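Betreff: Re: [estrich-liste] Belegreife Calciumsulfatestrich, Objekt Mokberg, Messwerte und weiteres Vorgehen
Von: Enda Keogh
An: estrich-liste
Datum: Freitag, 23. August 2019

Hallo zusammen,

Antwort auf Fikris Fragen von gestern, der Reihe nach. Ich zitiere seine Mail zum Teil, damit auch die mitlesen können, die den Anfang des Fadens nicht haben.

Fikri Liem schrieb:
> Objekt Mokberg, Wohnhaus, EG und OG. Calciumsulfat-Fließestrich als
> Heizestrich auf Dämmung, Nenndicke laut LV 55 mm, im Wohnraum an der
> tiefsten Stelle 85 mm. Einbau im Februar. Funktionsheizen erledigt,
> Protokoll liegt vor, Belegreifheizen angeblich auch, dazu finde ich
> aber kein Blatt. Belag: Fertigparkett, vollflächig geklebt.
> CM-Messung EG 0,6, OG 0,3. Der Bauherr hat ein Elektrodengerät und
> misst damit überall "trocken". Der Parkettleger will nächste Woche
> anfangen.
>
> Fragen:
> a) Reicht die Messung im OG für das ganze Haus?
> b) Darf ich das Elektrodengerät des Bauherrn gelten lassen?
> c) Wer zahlt die Nachtrocknung?
> d) Kann ich im EG absperren und trotzdem verlegen?

1. Zum Messwert

Bei beheiztem Calciumsulfatestrich gehen wir hier im Büro von 0,5 CM-% als oberer Grenze aus. Manche Parkett- und Klebstoffhersteller verlangen 0,3. Dann gilt der strengere Wert, sofern er im technischen Merkblatt steht, das zum Zeitpunkt der Verlegung gültig ist. Fikri, bitte nachsehen, welches Merkblatt der Parkettleger tatsächlich zugrunde legt. Mit 0,6 liegt das EG nach beiden Vorgaben darüber. Eine Rundung nach unten, wie sie im Anhang des Bauleiters steht, gibt es nicht.

Das OG sagt über das EG nichts aus. Andere Dicke, anderes Raumklima, anderer Heizkreisverteiler. Je Geschoss und je Heizkreis wird getrennt beurteilt, und gemessen wird an den Stellen, an denen die größte Restfeuchte zu erwarten ist. Im Wohnraum ist das der Bereich mit 85 mm. Aus deiner Mail geht nicht hervor, ob die Probe von dort stammt. Falls sie aus dem Flur stammt, ist die 0,6 noch der günstige Wert.

Damit ist a) beantwortet: nein.

2. Probenahme

Noch einmal, weil in den letzten Wochen mehrfach Protokolle mit denselben Fehlern über die Liste gegangen sind:

– Probe bei Calciumsulfatestrich über den gesamten Querschnitt entnehmen. Kein Material nur von der Oberfläche.
– Meißel und Hammer. Nicht bohren, nicht flexen. Die Erwärmung verfälscht den Wert nach unten.
– Einwaage 100 g. Bei kleineren Einwaagen wird der Ablesefehler am Manometer zu groß, gerade im Bereich unter 0,5.
– Zerkleinern zügig und ohne Zugluft, am besten im Beutel.
– Calciumsulfatestrich nur so weit zerkleinern, dass die Kugeln den Rest in der Flasche erledigen. Kein Staub.
– Manometer vor der Serie mit Prüfampulle kontrollieren und das Ergebnis im Protokoll vermerken.
– Ablesung nach der im Protokollformular vorgegebenen Zeit, mit Uhrzeit. Ein Protokoll ohne Uhrzeiten nehme ich nicht an.

Die Messstellen im Heizestrich müssen markiert sein. In Mokberg sind sie es laut Plan, 11 Stück über beide Geschosse. Wenn die Fähnchen beim Abschleifen verschwunden sind, vor dem Stemmen den Rohrverlauf thermografisch oder mit Folie feststellen. Ein getroffenes Heizrohr ist teurer als ein Tag Verzug.

3. Elektrodengerät

Zu b): Als Orientierung brauchbar, als Nachweis nicht. Die Anzeige in Digits hängt von Bindemittel, Zusatzmitteln, Temperatur und Anpressdruck ab. Man kann damit eine Fläche abfahren und die feuchteste Stelle für die CM-Messung suchen. Dafür nutze ich es selbst. Eine Freigabe leitet sich daraus nicht ab, auch dann nicht, wenn der Bauherr sie schriftlich wünscht. Der Parkettleger hat eine eigene Prüfpflicht und sollte Bedenken schriftlich anmelden, bevor Material auf die Baustelle kommt.

Javar hat im letzten Jahr eine Vergleichsreihe gemacht, 46 Messpunkte, jeweils CM gegen Elektrode. Ich schicke die Tabelle auf Anfrage direkt zu, sie ist für den Listenverteiler zu groß. Die Streuung ist bei beheizten Konstruktionen deutlich größer als bei unbeheizten.

4. Absperren

Zu d): Bei Calciumsulfatestrich rate ich ab. Eine Sperrgrundierung auf Epoxidharzbasis gegen Restfeuchte ist für Zementestriche in engen Grenzen üblich. Unter der Sperre eingeschlossenes Wasser bleibt im Calciumsulfat und kostet Festigkeit, vor allem in der Randzone. In Badlow hatten wir genau diesen Fall: Ablösung mit anhaftender Estrichschale, Rückbau im gesamten Wohnraum. Der Hersteller der Grundierung hat unter Verweis auf sein Merkblatt abgelehnt.

Textile Beläge lose oder gespannt sind, was die Schadensfolge angeht, weniger kritisch als geklebtes Parkett, aber auch dort gilt der Grenzwert. Lose Teppiche auf fertigem Heizestrich erhöhen zudem den Wärmedurchlasswiderstand, das gehört in die Nutzerhinweise bei der Übergabe. Wer großflächig dicke Ware auslegt, wird die Auslegungstemperatur im Raum nicht erreichen.
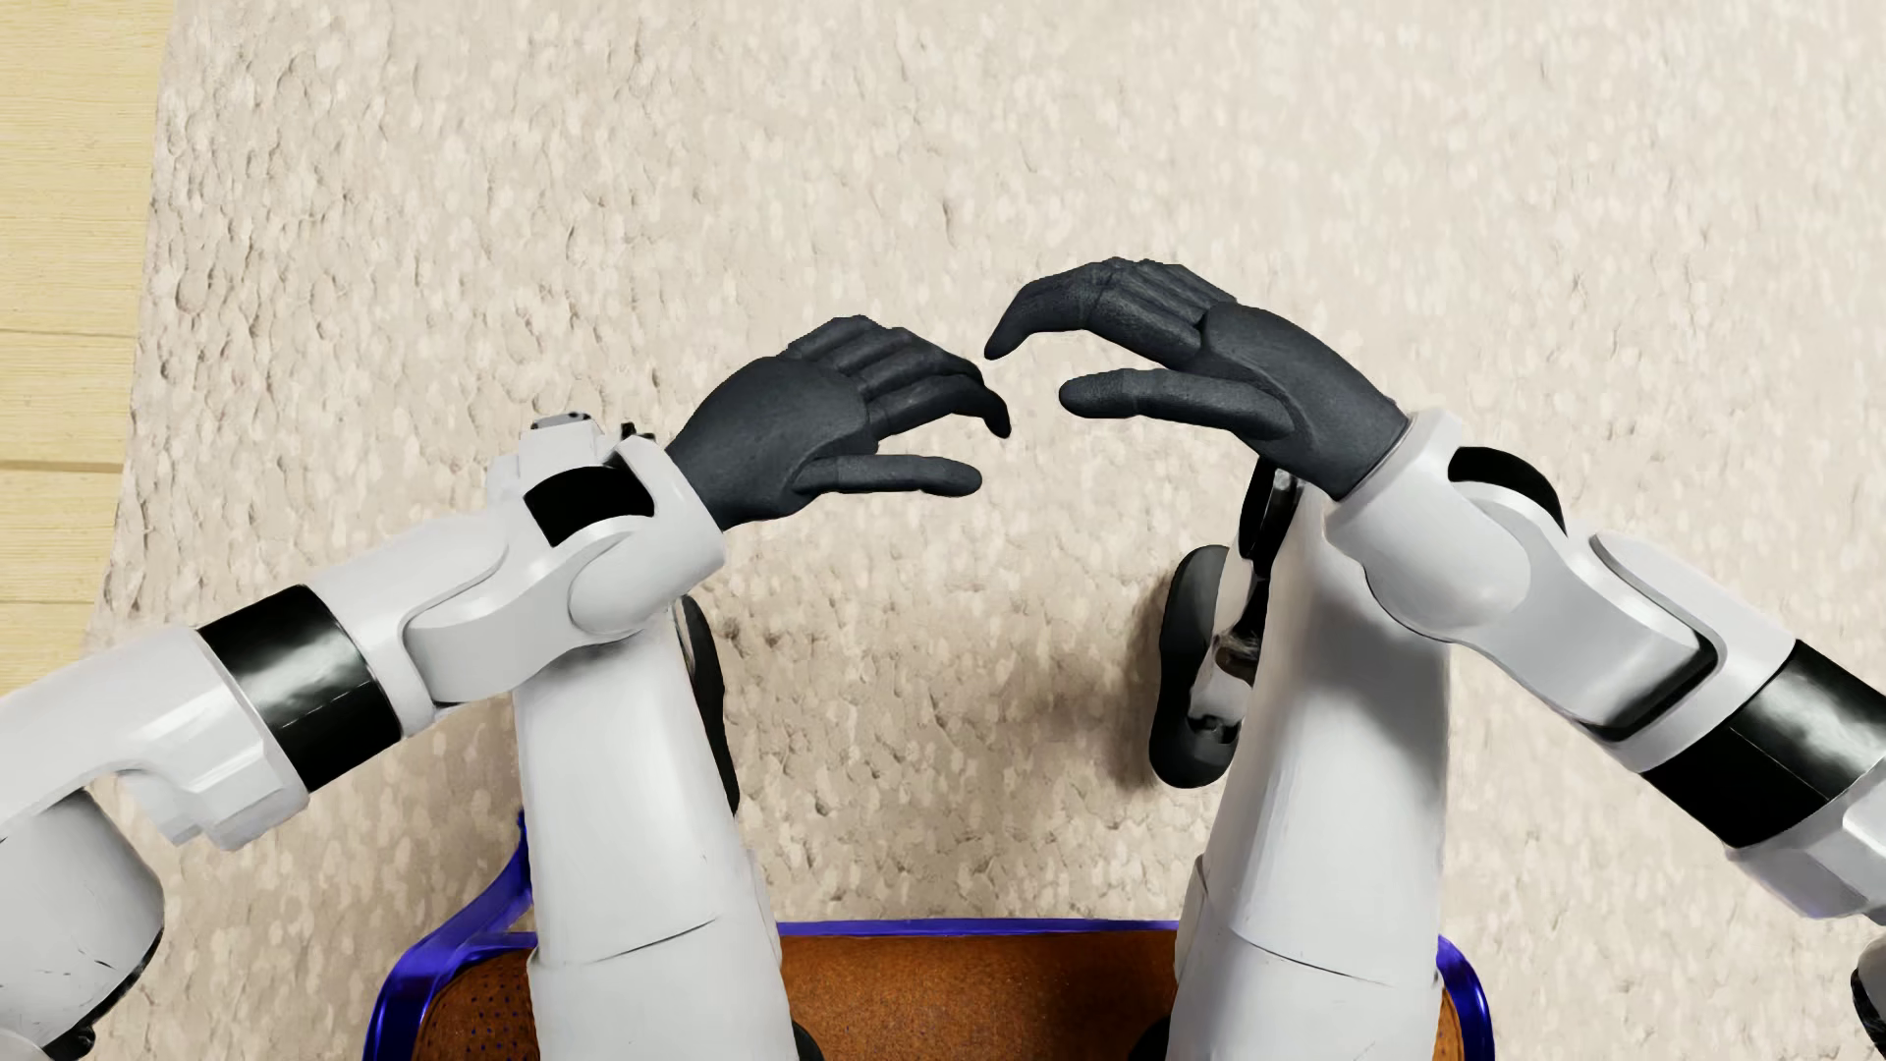
5. Nachtrocknung

Empfehlung für das EG:

– Belegreifheizen wiederholen, mit Protokoll. Vorlauf schrittweise anheben, Höchstwert nach Angabe des Estrichherstellers, dann halten.
– Währenddessen Stoßlüftung oder Kondenstrockner. Dauerhaft gekippte Fenster bringen im August bei schwülem Wetter wenig.
– Fläche freiräumen. Abgestellte Gipskartonplatten und Folien ergeben feuchte Inseln, die bei der nächsten Messung niemand findet.
– Oberfläche kontrollieren. Wenn die Sinterschicht nicht angeschliffen wurde, jetzt nachholen und absaugen.
– Zwischenmessung mit Folienprüfung, erst danach wieder CM.
– Nach dem Abheizen Oberflächentemperatur abwarten, die der Klebstoffhersteller vorgibt.

Eine Dauer nenne ich bewusst nicht. Die Trocknungszeit wächst überproportional mit der Dicke, und 85 mm gegenüber 55 mm ist kein kleiner Unterschied. Der Bauleiter soll den Parkettleger für nächste Woche abbestellen und erst nach der neuen Messung terminieren. Das OG kann vorgezogen werden, wenn die 0,3 durch ein vollständiges Protokoll belegt sind und der Treppenanschluss geklärt ist.

6. Kosten

Zu c) nur technisch, Rechtsberatung mache ich nicht. Zu klären wäre, wer die Mehrdicke zu vertreten hat. Wenn die Rohdecke außerhalb der Toleranz lag und der Estrichleger das vor dem Einbau angezeigt hat, sieht die Sache anders aus als ohne Anzeige. Ferner: Wer war mit dem Belegreifheizen beauftragt? Das ist eine eigene Leistung und im Funktionsheizen nicht enthalten. Im LV von Tierney, das du angehängt hattest, finde ich nur eine Position für das Funktionsheizen. Wenn es dabei geblieben ist, erklärt das auch das fehlende Blatt.

Bitte noch nachreichen: Lageplan der Messstellen mit Entnahmestelle der Probe, CM-Protokoll EG vollständig, Merkblatt Klebstoff, Lieferschein Estrich. Ohne den Lieferschein kann ich nicht beurteilen, ob ein beschleunigtes Produkt verwendet wurde.

Ich bin bis Mittwoch im Büro, danach nur per Mail.

Gruß
Enda Keogh

--
estrich-liste: Beiträge bitte ohne Vollzitat. Anhänge werden nach Ablauf von 100 Tagen aus dem Archiv entfernt.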